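Brown paper and blue tape on the folding table – who else does this?
Sewing Room Talk > Cutting, Folding and Storage

masard_mends
I've gone down a rabbit hole with folding tables and I'm so happy with where I've landed! For years I folded on the bed and everything came out a different size. Now I cover the whole table in brown kraft paper and run blue tape over it lengthwise and crosswise, so I've got big rectangles to square things up against. T-shirts, pillowcases, pattern pieces, the lot. My rectangles are 38 cm wide because that's what suits my shelves in Flalturthorpe, but do whatever fits your cupboards.

Favourite part is the tape crossing under the garment. You line the side seam up with it and the fold comes out straight, even with slippery jersey.
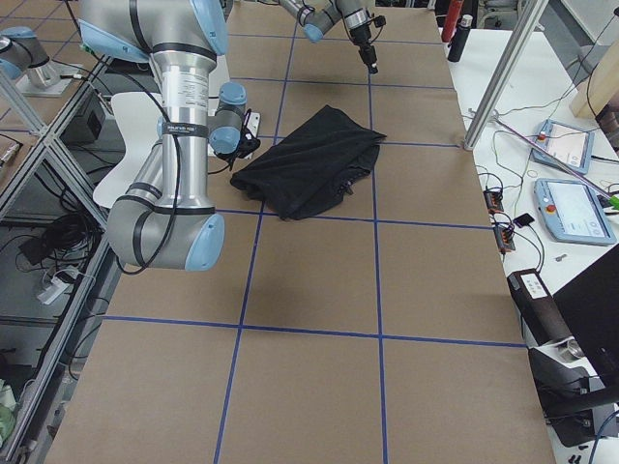

Black garment on the paper, still in a heap. Grid in blue tape.

Black is the hardest colour for me. On my old navy cloth I couldn't find a sleeve to save my life, and on tan paper the edges jump right out. Would love to see everyone else's layouts!

kuohua_chien
Love this. I did something similar in May with painter's tape straight on the tabletop and it left gunk all over the varnish, so paper underneath is a big yes from me. Does yours crease much? Mine goes wavy after a week.

masard_mends
A bit, yeah. Faint creases, nothing that bothers me. I pull it tight and tape the ends under the table.

Skakow_Quilts
Going to disagree, sorry! Paper is fine for pattern work but I wouldn't fold knits on it. It grabs. A self-healing mat has the lines printed on already and you'll never have to re-tape.

masard_mends
Fair, but a mat big enough for my table was way out of budget. The roll of paper cost me next to nothing and I can scribble on it.

Cheng-en Mok
I'm with Skakow on quilting, and with Masard on laundry. Totally different jobs. My one grumble is the size of the rectangles – I'd go smaller so kids' clothes have something to line up with too.

kuohua_chien
Or keep the big ones and add a strip in another colour down the middle? I've got green tape here going spare.

masard_mends
Ooh, green for the kids' stuff! Trying that tonight after tea.

Skakow_Quilts
Okay, the green tape idea is pretty good. Still keeping my mat.

Cheng-en Mok
Post a photo of the green when it's done please. And what do you do about tags and straps that stick out? Tuck first or fold first?

masard_mends
Tuck first, always. Otherwise they swing out the minute you pick the thing up.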